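The Plant That Would Not Be Thanked

Somewhere around the second spring in our apartment, I noticed that I'd started apologizing to a fern. It had been a gift, it was dying on schedule, and I felt it was being very decent about the whole thing.

I'm told this is common. Golnar Rostami, who has sold houseplants in Jeltbridge long enough to have opinions about her customers, divides us into drowners and deserters. Drowners water when they're sad. Deserters go away for a month and come home with a bag of fertilizer. "The fertilizer is for them," she says. "The plant has already made other plans."

I am a drowner. My husband Milan is a deserter, and between us the fern got a sort of balanced climate, like Nebraska.

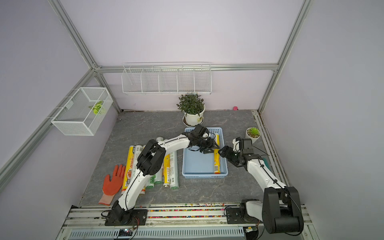

A light blue tray on a marble-patterned surface.

The trade knows all about us. Stojanovska, the biggest garden center on our side of the river, lists 3033 indoor plants in its catalog, and by my reading every one of them is "easy." So is the one that needs rainwater. So is the one that drops its leaves if you turn the pot.

In May I signed up for the center's evening class, taught by Rok Dumitrescu, a tall man with the bedside manner of a tax auditor. He asked us to put a finger in the soil of our plants. We did. He asked what we felt. A woman near the front said "hope." He moved on.

What he wanted was for us to leave things alone. Most potted plants, he told us, would rather be a little thirsty than a little loved, and a saucer full of standing water is a slow way of saying you don't care for someone. I wrote that down and then went home and watered everything, out of nerves. 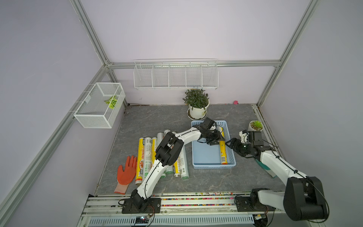 What to Buy If You Must

Get something that already looks bored. Snake plants are good. Give it four weeks on one windowsill before you decide it's unhappy there. Don't name it. Milan named ours, and now I have to hear about its feelings at dinner.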